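Drollirau House News: The Sock Item

Several residents have written in since the last issue to ask what became of the lost property drawer in the second-floor laundry room. It was full, so it is gone. In its place we have socks, sorted by color, and a policy.

The drawer had been in service since the building opened its shared machines, and in that time it took in a key to a bicycle lock, a very small scarf, one oven glove and what Darius Lazăr of the house office calls "a community of socks." People put things in. As far as anyone can remember, the only person to take something out was Paraschiva Toma from the Sârbu staircase, and she says it was the wrong size and she put it back.

Paraschiva has strong views on socks. She used to run the linen desk at the Hotel Cletolura, where she was responsible for 2,388 pillowcases and, by her own account, knew most of them personally. Her advice, for those who would like to keep their socks out of this newsletter:

Lay them out flat before you do anything else. A sock in a heap looks like every other sock in the heap.

Sort by color first and worry about matching afterward. Whites with a stripe at the cuff are the troublemakers, because there are always two kinds of stripe and you will only notice at work.

Put each color away before starting the next. A plain plastic basket is fine. She does not hold with dividers.

Do not ball them. Balling ruins the elastic, and on this point she would not be drawn into discussion – I tried.

Green and white ankle socks, and blue socks, were the order of the day at the sorting table, along with the basket.
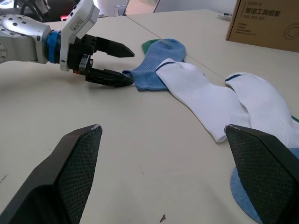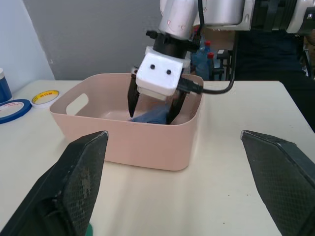
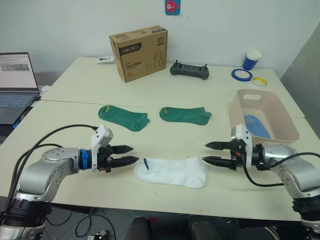
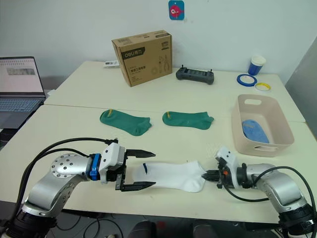 What happens now

Unclaimed socks will be kept on the shelf beside the dryer until the end of April. After that they go to the textile bank on Pusau Street, which accepts singles and asks no questions. If you see something of yours, take it. You do not need to sign for it, and you do not need to explain to the office how long it has been missing, although two people already have, at length.

Please do not use the shelf as a new drawer. One pair of swimming trunks has appeared there since 19 March 2024 and Darius would like it known that he has seen them.

Anything that is plainly not laundry should go to the office on the ground floor. The bicycle key is there now, in an envelope. It has a red tag and the number 662 scratched on it, and it fits none of the locks in the courtyard. The oven glove has been adopted by the common kitchen and is not available for collection.

A word on the machines

The left-hand washer is back in use after its rest. The repair came to 519, which is more than the office had put aside and slightly less than it had feared. Darius asks that pockets be emptied before loading, coins in particular, and he has a jar of evidence on his desk for anyone who doubts the need.

Detergent pods go in the drum, powder goes in the tray. Whoever has been putting fabric softener in both is asked to choose.

Lint filters should be cleared after every load. There is a bin for the lint next to the door. The windowsill is a windowsill.

Next issue: the bicycle room, and the matter of the second padlock.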